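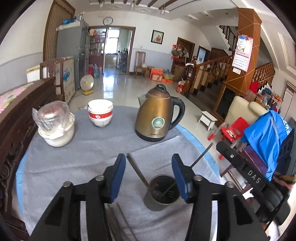 I'm looking for someone to help me run the tea table and the small kitchen at Murkulon, my guesthouse and corner shop, and I'd love it to be a person who likes a lived-in room more than a fancy one. We sit guests down at a round table with a gray cloth on it, the electric kettle within reach and the white bowls with the red bands stacked in the middle, and people help themselves. It isn't a restaurant (please don't picture a restaurant!) and there's no menu. You cook what we've got, you put it out, you clear it away, and you chat if folks feel like chatting.

I'm Mwanaisha Owino, and I've been doing nearly all of this myself since July. I love it, but my knees don't, and the shop is busier than it used to be.

What you'd be doing

Mornings mostly. You'd get the table set, boil water, make rice porridge or noodles or eggs, and wash up after. Once breakfast is over there's usually an hour or so of putting things away – deliveries come in boxes, and the boxes breed. I'd want you to help me unpack them, flatten them and get the goods onto shelves before lunch. Some days that's two boxes, some days it's a whole wall of them, and on those days I'll be right there next to you with the other pair of scissors.

You'd also look after the tableware. Bowls, chopsticks, spoons, the utensil cup, all of it washed by hand and dried with a cloth. I'm a bit fussy about chopsticks. They get stood up to dry overnight and I'll show you how I like it done.

And the cushions! They need a good shake and an airing now and then, and the benches want a soft brush in the carved parts where the crumbs go.

Who I'm hoping for

You don't need restaurant experience. If you've fed a big family or cooked for a church supper, that's plenty. You should be OK lifting a case of bottled water, and OK being on your feet on a tile floor (bring decent shoes, it's slippery when I've just mopped). A second language would be lovely but I won't ask for one.

Hours and pay

It's 60 hours a month to start, with pay of 1,251 a month, plus breakfast, which you'll eat at the same table as everybody else. If we get along there's more work in the shop itself, mostly stocking and the register. My nephew covers evenings so you'd never have to close up.

How to apply

Drop a note at the counter or leave it at the Mfinanga store across the road, they'll pass it on. Tell me your name, a number I can call, which mornings you're free, and one thing you like to cook. No résumé needed. I'd like to have notes in by 17/12/2021, and I'll phone everyone back, even if it's a no.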